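Linham Residents' Forum
Board: Buildings and Grounds
Topic: Grout cleaning policy for shared washrooms and hallways – comments requested

Posted by: HwYoo_Facilities
15 September 2020

Members are invited to comment on the proposed cleaning schedule for tiled floors in the Linham buildings. The current schedule dates from the opening of the Nandton wing and calls for an acid-based cleaner on all grout lines every month. The Facilities Office proposes to replace this with a neutral cleaner for routine work, and an alkaline cleaner every December, when the hallways are least used.

The proposal covers 77 tiled rooms. It does not cover the outdoor steps, which are handled under a separate contract with Vundisetti. Comments should address the schedule itself. Requests for repairs should go through the usual form.

Hae-won Yoo
Facilities Office

Reply from: b.froehlich

I support the change to a neutral cleaner. Cement grout is weakened by repeated use of acid, and the joints on the second floor of my building are already lower than they were when I moved in. I would ask the office to confirm that the floors will be rinsed with clean water after each wash. Residue left in the joints attracts soil, and residents then conclude that the cleaner has failed.

I do not support a single deep cleaning per year. Entry halls collect road salt for several months and should be cleaned again in spring.

Bernd Fröhlich

Reply from: MChege_Bldg3

With respect to the previous member, a second deep cleaning would add $293 per building under the present rates. Building 3 has no budget for that this year. Our entry hall has mats on both sides of the door and the salt does not travel far when the mats are shaken out. I suggest that the second cleaning be optional and decided by each building.

I also object to the removal of the acid cleaner from every room. The shower rooms have hard water deposits that a neutral product will not remove.

Musyoka Chege

Reply from: b.froehlich

The deposits Mr. Chege describes sit on the face of the tile. They can be treated by hand with a cloth, without flooding the joints. The monthly practice of mopping the entire floor with acid is what the proposal seeks to end, and I see no conflict between the two positions.

Reply from: dsugawara

I request that the notice define the word "grout" more carefully. The Kuroda annex was finished with epoxy grout in some rooms and cement grout in others. Epoxy does not need to be sealed. If the contractor applies sealer to all joints, it will leave a haze on the epoxy ones, and the cost of removing it will fall to the residents of the annex.

Daichi Sugawara

Reply from: chien.dong

I agree with Mr. Sugawara on the sealer. On the matter of color, I would add that dark grout should be treated separately in the schedule. Pale joints show soil and dark joints show mineral haze, so an inspector who looks only for dark stains will pass a floor that still needs rinsing. Strong bleach should also be kept away from colored grout, as it may fade it in patches.

Attached: plain pale tile with charcoal gray joints.

Chiến Đồng

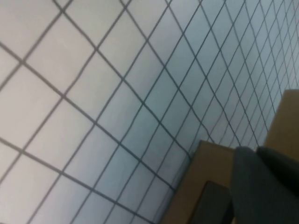 Reply from: HwYoo_Facilities
Subject: Revised draft

The office thanks members for their comments. The draft has been amended as follows.

1. Routine washing will use a neutral cleaner, followed by a rinse with clean water.
2. Acid products may be used in shower rooms only, by hand, on the face of the tile.
3. Sealer will be applied to cement grout only. The contractor will receive a room list for the Kuroda annex before work begins.
4. Dark grout will be inspected for haze after it has dried.

The spring cleaning of entry halls will be optional for each building. Mr. Fröhlich's objection on this point is recorded.

Reply from: b.froehlich

I maintain the objection. Mats do not stop salt carried in on cart wheels – the ground floor of Building 3 shows this clearly every year.

Reply from: MChege_Bldg3

The carts in Building 3 use the rear entrance, which has a concrete floor. I have no further comments on the draft and will vote in favor.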